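Votdale office hall: seating and storage changes

Thu 17 December

The open hall at Bukstead's Votdale building will be rearranged over the winter break. Elaine Assunção, who manages the site, has confirmed that the desks on the ground floor will move 300 mm away from the walls to widen the walkway under the mezzanine.

The work covers 46 desks and 200 office chairs. Mesh chairs stay in use – only those with failed gas lifts will be replaced, with stock supplied by Malabanan. Storage bins remain in the hall and will be relabelled by team. The recessed ceiling lights and the mezzanine railing are not part of the job.

Staff should clear personal items from desk drawers before leaving. A second phase, covering the upper level, is planned for June. 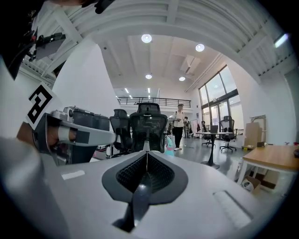
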